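3. Shared kitchens and the timing of the evening meal

3.1 Setting and households

Stumelville is a district of low apartment blocks on the east side of the city, most of them put up as worker housing and later divided into smaller units. In many of the buildings the original kitchens were kept on the landing and are used by two or more households. We recruited 93 households from 50 buildings. Each household kept a meal diary for eight days, and one adult in each was interviewed at home by Pacheco or Polat. Interviews were held in whatever room the respondent chose, which in most cases was the kitchen.

The diary asked for the time at which any hot food was prepared, who prepared it, who ate it, and where they sat. We did not ask respondents to record what the food was, although a good number did so in the margins. These notes were kept and are used in section 4.

3.2 What we counted as a meal

Earlier work on eating at home has often treated the evening meal as a single event with a start and an end. Our diaries did not fit this well. A typical entry would show food cooked at one time, part of it eaten by children soon afterward, and the rest eaten by an adult coming off a shift. We therefore separated cooking events from eating events and coded each on its own. Two coders, Fonseca and Haslinger, worked through the diaries separately and met every Tuesday to settle cases on which they differed. Most of the differences concerned snacks. The rule we settled on was that food warmed or cooked for the person eating it, and eaten sitting down, was an eating event whatever its size.

Reheating gave us more trouble. In the first round of coding it was treated as a kind of cooking, but this made the shared kitchens look far busier than the people using them said they were. In the second round it was given its own code, and the results below use the second round throughout.
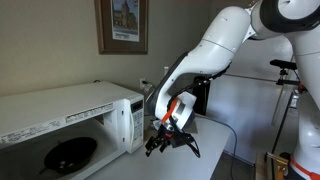 Figure 3. Countertop microwave oven with a black frying pan.

The separate code changed the picture of the early evening in particular. Under the first scheme, use of the shared kitchens rose steadily from late afternoon and stayed high until bedtime. Under the second, cooking from raw ingredients was packed into a short stretch before the evening news, and what followed was nearly all reheating. Respondents knew this pattern well and had their own words for it. One woman on the third floor of a block near the tram stop divided the evening into "the pots" and "the plates," and told us that she would not go into the kitchen during the pots unless it was her day.

3.3 Turns and days

Her phrase "my day" came up in many interviews. In most of the buildings with shared kitchens there was some arrangement about turns, though it was seldom written down. Where we did find a written list it had usually been made by a tenant who had since moved out, and the names on it were wrong. The working arrangement was known to those who used it and was adjusted in the hallway when someone's shift changed.

Turns applied to the stove. They were not applied to reheating in any building we visited. A tenant could go in to warm food on another household's day without asking, and several respondents were surprised that we raised the question. Gittins (in his notes on the pilot interviews) suggests that the difference lies in how long a person is expected to stay. Cooking takes over the counter and the sink, and a neighbor who comes in must stand and wait or go away again. Someone warming a plate is expected to be gone in a few minutes.

We think this is correct as far as it goes, but length of stay does not explain every case. Making coffee is also quick, and in four buildings it was kept to a household's own turn. In these buildings coffee was drunk in the kitchen, with the door open, and whoever made it was expected to offer it. Respondents described it as a visit. It may be that the turn protects the company in the room as much as the use of the stove.

3.4 Eating apart

Households with at least one adult on shift work ate together on fewer evenings than the others, as would be expected. They did not describe themselves as eating apart. When asked how often the household had eaten together during the diary period, respondents in this group gave a higher number than their own diaries showed. On going back over the entries with them, we found that they were counting evenings on which everyone had eaten from the same pot, whether or not they had sat down at the same time.

This was stated most directly by a bus driver with two teenage sons. He usually got home after they were in bed. "We had the same dinner," he said. "I had it later." His older son, interviewed in June, gave the same account without having heard his father's.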